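Home Notices Minutes Laundry Booking Parking Contact

HARECK COURT TENANTS' ASSOCIATION
Minutes of the March meeting, ground floor lounge

The meeting opened at 7:10 p.m., the ten minutes having gone to finding the light switch for the back half of the room. The minutes of the last meeting were approved with one correction: "heated discussion" was changed to "discussion."

1. Laundry room hours

The question left over from last time was whether a load started at 9:55 p.m. counts as a load started before 10. Opinion was divided along the usual lines, meaning those who live over the laundry room and those who don't. After a long exchange on the nature of a spin cycle, it was agreed that machines must be finished by 10, and that starting one at 9:55 is a statement of intent. Carried, with two against. 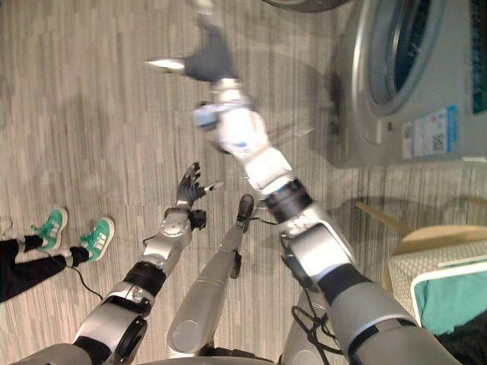 Washing machine and floor.

The sign-up sheet will stay on paper. The Zeko booking app was tried over the winter and let the same slot be reserved by three apartments, all of which turned up. Residents are reminded that writing "ALL DAY" across a Saturday-sized block of the sheet is not a reservation. It is handwriting.

2. Detergent and other smells

A request was received for a ban on scented detergent. A second request was received for a ban on requests. The chair ruled that the association may recommend but cannot sniff. A note will go up suggesting that people use the amount printed on the box — most of us, it emerged, have been pouring by instinct.

The matter of doors being left open or shut between loads then came up, as it does every spring. Open was preferred, so the drums can air out. Those who close doors on principle were asked to find another principle.
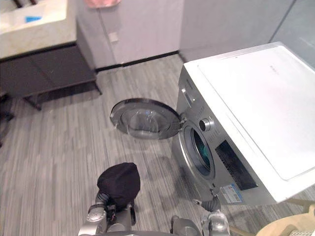
One resident on the second floor objected that airing out was all very well, but the hallway now smelled of everybody's towels, and could the window be opened too? It was pointed out that the window has been painted shut. The building manager will be asked to unpaint it.

3. Money

The laundry fund stands at $598. The quote from Moen Plumbing for the slow drain is higher than that, so the drain will remain slow while a second quote is sought from Grenik. A proposal to raise the price per load was met with silence, then with several people talking at once. Deferred.

4. Abandoned items

The shelf now holds a fitted sheet, a good many socks and one very small sweater that was presumably larger on arrival. Owners have until the end of the month. The sweater was offered to anyone with a doll or a grudge. No takers.

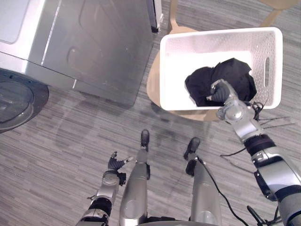 5. Any other business

The bike rack is full again, mainly of bikes with flat tires. Tags will be tied to the handlebars, and any tag still there at the next meeting will be taken as an answer.

A motion to hold future meetings without cookies was withdrawn by its proposer during the cookies.

Meeting closed at 8:40 p.m. Next meeting in April, same room, light switch behind the coat stand.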